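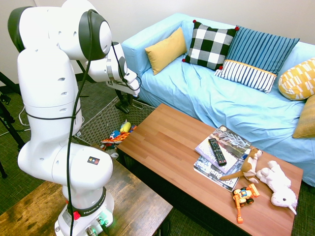
# Revisión previa a la recogida de demostraciones — puesto salón, Olivares

Fecha: 29 jul 2018
Proyecto: Flundirmont
Tarea: recoger y ordenar objetos en la mesa de centro

## 1. Brazo y base

- [x] Base fija a la mesa auxiliar, sin holgura al empujar con la mano.
- [x] Luz de estado en verde.
- [x] Botón rojo accesible desde el lado del operador.
- [x] Conectores de la base apretados.
- [ ] Cable negro a lo largo del brazo. Comentario: queda con bucle en la articulación superior. Recoger 35 cm antes de la próxima tanda y comprobar que no roza en el giro completo.
- [x] Adhesivo del hombro en su sitio.

## 2. Zona de trabajo

- [x] Sofá con sus cojines colocados según la ficha de Urov.
- [x] Revistas en la mitad derecha de la mesa, mando a distancia encima.
- [x] Peluches y excavadora naranja junto a las revistas. No moverlos entre episodios salvo que lo pida la tarea.
- [ ] Juguetes en el suelo. Comentario: forman parte de la escena, pero hay que dejar paso libre al operador. La ficha no dice dónde termina la zona de juguetes — pedir a Urov que lo marque.
- [ ] Cables blancos junto al trípode. Comentario: riesgo de tropiezo. Sujetar con cinta a la alfombra. Pendiente desde junio.

## 3. Agarre

- [x] Apertura y cierre de la pinza en vacío, 7 ciclos.
- [x] Agarre del mando de videojuegos y suspensión a poca altura sobre la mesa.
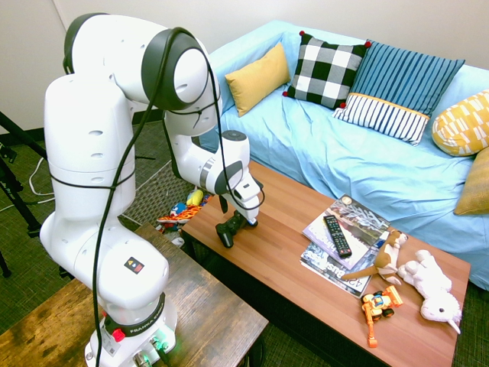
Con este objeto la altura de traslado se mantiene baja. Si el mando resbala, el episodio se guarda igualmente con la etiqueta «fallo» y no se repite encima del mismo archivo. El operador no mete la mano bajo la pinza para recolocar nada: primero pausa, luego mano.

- [ ] Desgaste de los dedos. Comentario: no revisado, falta la galga. La tienen en Ambridge.

## 4. Registro

- [x] Espacio en disco para hasta 900 episodios.
- [x] Reloj del brazo y de las cámaras sincronizados.
- [x] Último episodio válido: 182. La numeración continúa, no se reinicia.
- [ ] Etiquetas de idioma. Comentario: hay episodios con la instrucción en inglés y otros en español. Unificar antes de enviar a Ambridge.

## Resultado

Apto con reservas. Se puede grabar a velocidad reducida. El cable del brazo y los del suelo se corrigen antes de volver a velocidad normal.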